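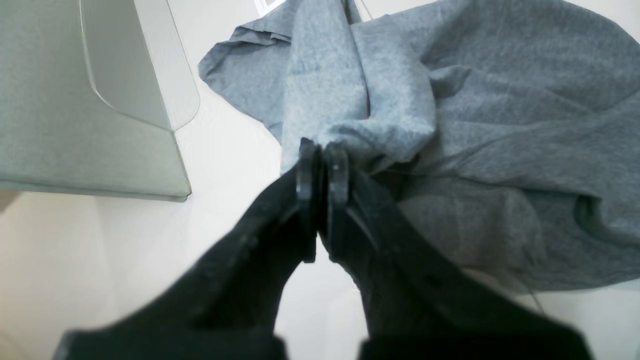

Scoreboard drops points late in long matches
Status: Resolved, with a grudge
Product: Girkari match console, courtside edition
Site: Lullholm Volleyball Club, main hall
Log kept by: Nayara Damasceno

Original report

Fifth set, home side serving, Mellier across the net. I enter a point on the console. The console says 12-10. The wall board says 11-10 and stays there. I enter the next point, and the wall board goes to 12-10 while the console says 13-10. From then on the board is a faithful record of how things stood one rally ago, which the visiting coach found less charming than I did.

The first four sets were fine. Rebooted the board at the timeout: no change. Rebooted the console: lost the rotation sheet, and had to rebuild it from the paper copy while both benches watched.

Console software 5.2. Board connected by cable, because we gave up on wireless last November and I would like that remembered before anyone suggests it's the wireless.

First reply from support, Ottilie Trummer

Thank you for the detail. Could you confirm that the board is not using the wireless connection?

My reply

It is not using the wireless connection.

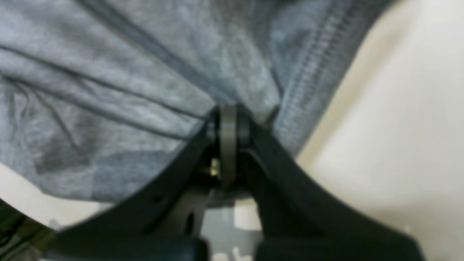 Ottilie then asked for the event file, so I exported it to a stick after junior practice and sent it over. She also wanted to know whether we had pressed Swap Ends when the teams changed sides at 8. We had. I pressed it myself and then Diane Caron pressed it too, as she does with elevator buttons, and then I pressed it again to undo Diane. The names ended up on the correct sides, so I didn't think much of it.

Tests run in the empty hall, no match on:

Played a pretend five-setter with nothing else loaded. Board kept up all the way, including a very tense imaginary 17-15.
Pressed Swap Ends three times in a row at 8-6. Names flickered, score correct. Diane cleared of all charges.
Changed the cable for the spare. No difference, except that the spare is shorter and the console now has to sit on a chair.
Loaded Saturday-league settings from the other console. It turned out to have the score limit set to 21 for beach. Put it back.

So the fault would not appear for me. It had appeared in front of both teams and a full set of grandparents.

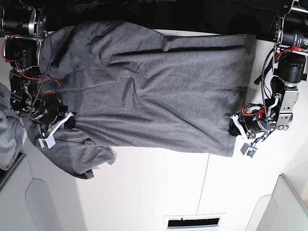

Gray cotton garment on a white tabletop.

Second reply from support

Ottilie found it in the event file. The console writes down every point, sub, timeout and correction as an event, and the live list holds 1,000 of them. You are supposed to close the list after each match. We had not closed ours since the season opener. Once the list is full, the console throws out the oldest entry before it sends the newest one to the board, and the board waits for the next send to catch up.

I asked whether the console warns you when the list is full. It does. The warning is on the Maintenance page, behind the administrator code, which Iraís Aguirre had and took with her to her new club.

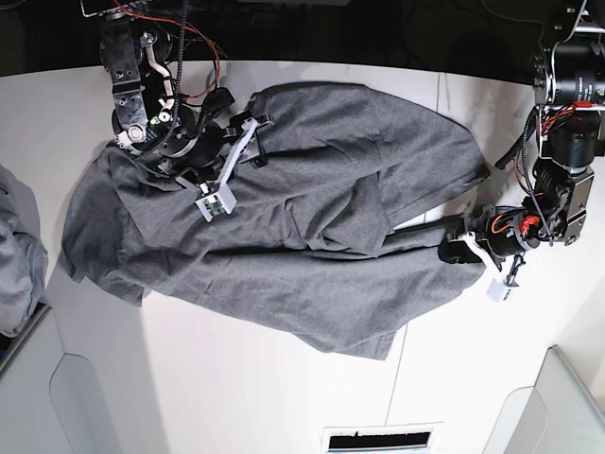

Nayara Damasceno

Steps that fixed it, for whoever has the desk next:

1. Get the administrator code reset. Support did ours by phone once I read them the serial number off the bottom of the console. Save your work before turning it over. The power switch is also on the bottom.
2. Maintenance, Event List, Close and Archive. Wait for the beep.
3. Turn the board off and on again with the console already running. The other order gives you a blank board and a second phone call.
4. Enter 2 test points and take them off again. Board and console should agree both times.

Do steps 2 and 4 after every match. The new code is in the scorer's folder, behind the lineup slips.

Follow-up, 3 March 2026

Home match against Mekonnen went the full distance, we lost it, and the board showed us losing it in real time. Ottilie says a warning on the main screen has been passed to the developers as a suggestion. I have asked for the ticket to be closed. She has asked me to rate my experience with the wireless connection.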